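Fluro two-arm kit – getting to your first block stack

Quick setup notes for the Fluro kit from Sudmont. Wrote these Friday after doing it twice, second time took half as long. Manual is fine but the order is wrong in places.

What you need
Fluro kit, both arms
Flat table, clamps
Laptop with the Cronin software already installed (do this first, the download is slow)
Three or four small wooden cubes, different colors
A thin dark pad to mark the stack spot

1. Clamp both arms down. Tight. Then push each one sideways by hand. If the base moves at all, tighten again.

2. Plug in power before USB. Other way round and the software only finds one arm. Siu-ming Liao lost a morning to this.

3. Home both arms. Hands off the table.

4. Open Cronin, pick "two arm", set speed to 180. Default is 403 – way too fast for blocks.

5. Check the wrist cameras. Each grippper should see its own fingertips at the bottom of the picture. If not, loosen the camera bracket, tilt, tighten, look again.

6. Put the pad down. Teach the pad position with one arm, save it, then teach it again with the other. Don't copy the numbers across, they won't match.

7. Teach the red cube first. Grip, lift, place on pad, open, back off straight up. Save.

8. Green goes on red. Same thing, one cube higher. Open the fingers all the way before you move off or you'll drag the top block.
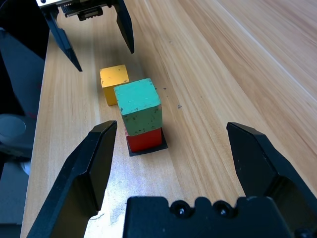
9. A little crooked on top is OK for two blocks. For three it's not – redo the place point for green before you teach yellow.

10. Park whichever arm isn't working well out of the way. The software warns you about collisions but the warning comes late.

If it stops with error 378, thats a finger motor overload. Lower the grip force, clear, home again.

Spare fingertips are part no. 1469, order from Sudmont direct. Worth having a set in the drawer.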